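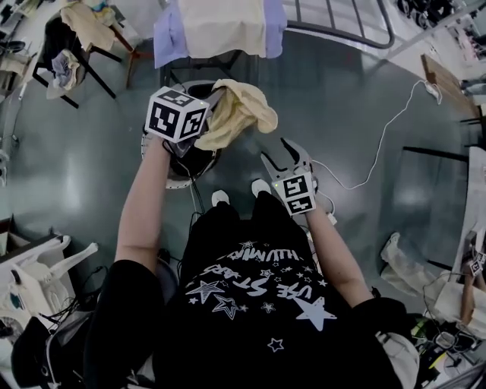 Figure 1. Cloth handling over a stool, with a marker cube on each hand-held gripper.

Sirirano Manipulation Software: Interim Progress Report
Submitted to the Plerkstead Fund, 24 September 2022
Prepared by Zlata Zhuravel, Stiltonside

Summary
Work in the reporting period concentrated on the perception and data tooling packages. Three of the five software milestones are complete. The remaining two, covering policy training and the planner interface, are on schedule.

Perception
The pose tracker now estimates the position of both grippers from the printed cubes they carry. Morven Geddes rewrote the filter in August so that a track survives when folded fabric hides part of a cube. Tracks are still lost when one gripper passes beneath the other, and a correction is under test.

Data tooling
The archive holds 539 demonstrations of cloth handling in furnished rooms. Each is checked automatically for dropped frames and clock drift between the two grippers before it is released for training. Cadi Mostyn has added a replay tool that converts a recording into joint commands and flags any motion beyond the reach of the target arm.

Control
The gripper width controller runs at 20 Hz in simulation. Thin fabric remains difficult, as the present force model closes too late at the edge of a fold.

Next period
The team will complete the planner interface and deliver the first trained policy to Murdo MacRitchie for review. No change to the approved budget is requested.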